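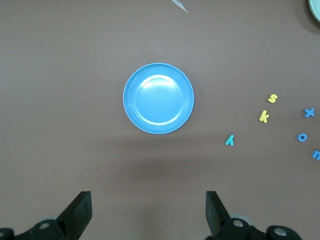 Letter sorting, November - the arm that wouldn't stop pressing

Writing this up while it's fresh, with a mug of tea beside me, as I know I'll have forgotten half of it by tomorrow. We were on the foam alphabet task again, letters on to the plate, and the first stretch of the morning went so nicely that I'd started thinking about lunch.

Then at attempt 59 the arm came down for a letter, met the table, and carried on pushing. No stop, no complaint on the log, just a horrid creak from the wrist and the table shifting a little towards the wall. I hit the red button (my hand was already resting on it, which is a habit I'd recommend to all of you!) and the arm froze with the fingers still hard down. It took me a good while to back it off by hand without twisting anything.

What I found, in the order I found it:

The contact limit in the Sovia settings was 318. It should be 102, and has been since the spring. The old value came back when I restored the Ovier backup last night, so that one is mine, I'm afraid.

The table height was off as well. Either fault alone we'd probably have got away with - the two together meant it was aiming below the surface and quite content to lean on it.

Fingers look straight to me, though I'd like a second pair of eyes on the left one. Bolts checked and nipped up.

I put the limit back, measured the table height again and went on at quarter speed with the white plate, keeping well clear of the full-speed setting for now.

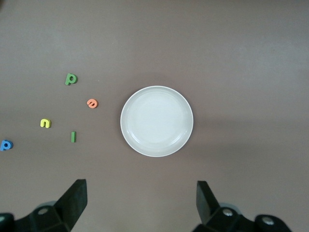 Makis Ververidis thinks quarter speed isn't enough by itself, and would like the limit read back from the controller at every start, with the arm refusing to move if it doesn't match the sheet. He also asked why a restore can touch a safety value at all, and I hadn't a good answer for him.

So, still to do: write the start-up check, take the limit out of the backup, and ring Tzavaras about a spare pair of fingers. Please leave the arm at quarter speed until I've initialled the sheet by the door.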